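## 4. Pitching the Fandari group shelter

Read this section through once before you unpack anything. The leaflet in the bag says two people can put the Fandari up in minutes. Two people can, if both have done it before and the wind is off. With a group of young campers, plan on it taking most of the time between arrival and tea, and don't promise anyone a swim first.

This guide was put together after our October camp at Grønli. It replaces the old sheet by Holger Hovland, which was written for the earlier poles and is wrong in several places about which end goes in first.

### 4.1 Before you start

Check the bag against the label sewn inside the lid. You should have:

- 1 outer sheet, 1 inner
- 8 poles, in two lengths
- 2 guy line bundles
- 1 peg roll
- 1 repair sleeve (a short metal tube, easily lost in grass)

The label also claims the shelter sleeps a full patrol "in comfort". Treat that as a figure for people lying on their sides without rucksacks.

**Note:** Count the poles before you leave the stores, and again on site. A pole left at home can't be replaced with a branch, whatever the older campers tell you.

### 4.2 Choosing the ground

1. Walk the pitch and clear it of stones and cones.
2. Lie down on it. If your head is lower than your feet, turn the layout round.
3. Find out which way the wind is coming from and point the small end at it. The leaflet says the shelter can face any direction. At Skurberg we tried this, and spent the evening holding the door shut.
4. Look up for dead branches. Move if you see any.

**Caution:** A hollow looks sheltered and is often the first place to fill with water. Don't be talked into one.

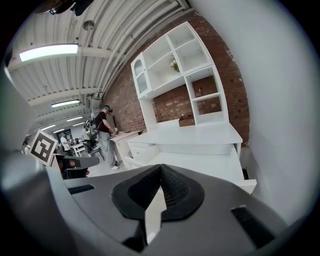
### 4.3 Raising the frame

1. Lay the outer sheet flat with the doors closed. Zips put under strain while open tend not to close again.
2. Join the long poles first. Push each joint fully home. The click the leaflet mentions is not reliable, so look at the joint instead of listening for it.
3. Feed the poles through the sleeves by pushing. Pulling separates the sections inside the sleeve, and you'll have to take the whole thing out and start over.
4. Put one camper at each corner. Raise the small end, then the large end, on one person's word. Choose that person beforehand.
5. Peg the windward corners before letting go of anything.
6. Clip in the short poles, working from the middle outwards.

**Note:** The coloured tabs are meant to match the coloured pole ends. On both of our shelters one pair is sewn the wrong way round. If the roof twists, swap the two short poles nearest the door and ignore the colours.

### 4.4 Guy lines and pegs

1. Peg out every guy line, even on a still evening. The maker calls four of them optional. I have not met the weather that agrees.
2. Set each peg leaning away from the shelter and push it in until the hook touches the ground.
3. Tighten the lines in opposite pairs.
4. Check them again before bed. The fabric slackens as the air cools.

We were also sold the Flirkano self-tightening runners, which are supposed to do away with step 4. They slipped on the wet line, and they cost more than a new set of pegs. Use them if you already have them, and still check before bed.

### 4.5 Letting the campers do it

After the first pitch, leaders should stand back. Keep this guide with the patrol and let them argue over it. A crooked shelter that stays up can be left crooked.

Step in only if:

- someone is about to hammer near a hand
- a pole is bending where there is no joint
- anyone lights a stove inside, for any reason

**Caution:** The sheet is described as flame-resistant. That does not make it safe near a flame. Keep stoves, candles and lanterns with a naked flame outside and well clear of it.

### 4.6 Packing away

1. Brush the floor out and shake off the worst of the water.
2. Push the poles out of the sleeves, never pull.
3. Fold to the width of the bag and roll towards the open door, so the air can get out.
4. If it went in damp, hang it up the same day you get home. The "breathable" bag does not dry anything.
5. Write any damage on the tag tied to the handle. "Bit broken" is no help to the next group; say which part.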